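4.3 Fehlgriffe beim Umstecken

Die überraschendste Fehlerklasse der gesamten Versuchsreihe fanden wir beim Umstecken der Messleitungen. Taster, Kippschalter und Drehknopf hatte die Regelung Zivham früh im Griff, und wir rechneten bei den Bananensteckern mit etwas mehr Streuung, sonst mit nichts Neuem. Dann kamen die Abschaltungen! Von 2.910 Griffversuchen endeten 691 mit einem Stopp durch die Kraftüberwachung, und fast alle fielen in die kurze Phase zwischen Anfahren und Schließen der Finger (Abbildung 3).

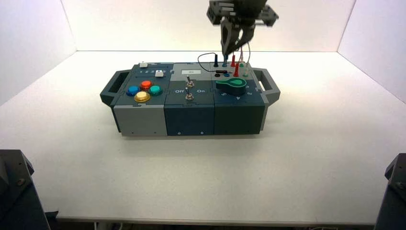 Zunächst hatten wir die Kalibrierung im Verdacht. Ein konstanter Versatz hätte sich aber an jeder Buchse gleich zeigen müssen, und genau das tat er nicht. Die Stopps häuften sich dort, wo Nachbarstecker dicht standen und ein Kabel im Bogen über das Ziel lief. Der Finger drückte dann seitlich auf einen fremden Stecker, die Regelung deutete den Widerstand als gelungenen Kontakt und erhöhte die Schließkraft. Die Überwachung (Modul Virex, unabhängig von der Bahnplanung) griff in allen protokollierten Fällen ein, was uns sehr gefreut hat.

Spannend ist vor allem der Kabelzug. Eine Leitung, die beim Abheben unter Spannung gerät, dreht den Stecker zwischen den Fingern, und schon eine kleine Verdrehung reicht, um den Stift beim nächsten Einstecken neben die Buchse zu setzen. 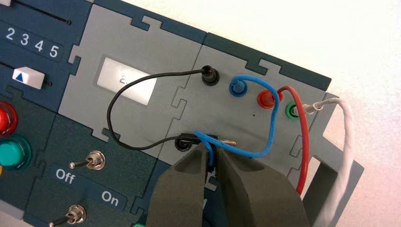
Maritza Mamani wandte bei der Durchsicht der Protokolle ein, die Verdrehung sei womöglich gar nicht die Ursache, sondern eine Folge des zu späten Stopps; man müsse die Kraftkurven vor dem Abheben getrennt auswerten. Ein ausgezeichneter Hinweis! Die getrennte Auswertung ergab tatsächlich zwei Gruppen: Bei der einen war der Stecker schon vor dem Abheben verkippt, bei der anderen setzte die Drehung erst unter Kabelzug ein. Nur die zweite lässt sich durch eine langsamere Abhebebewegung beeinflussen.

Für den zweiarmigen Betrieb kommt eine weitere Gefahr hinzu. Beide Arme planen nach dem Verfahren von Tshabalala ihre Bahnen getrennt und tauschen lediglich belegte Volumina aus. Kabel kommen in diesem Modell nicht vor.
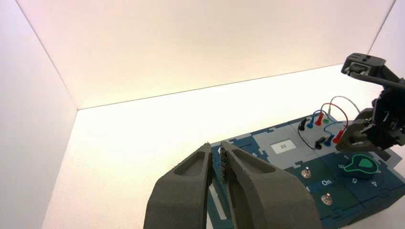

Wir haben deshalb die Freigabe geändert. Solange ein Arm einen Stecker hält, darf der andere den Bereich der Messleitungen nur mit verringerter Geschwindigkeit befahren, und nach jedem Kraftstopp öffnen die Finger erst, wenn beide Arme stehen. In 800 Wiederholungen mit der neuen Freigabe trat kein Stopp mehr auf, bei dem beide Arme zugleich Last meldeten. Die seitlichen Fehlgriffe bleiben davon unberührt; sie behandeln wir in Abschnitt 4.4 zusammen mit den Daten der Stirnell-Kraftsensoren.

Abbildung 3: Arbeiten am Aufgabenboard mit Bananensteckern und Messleitungen.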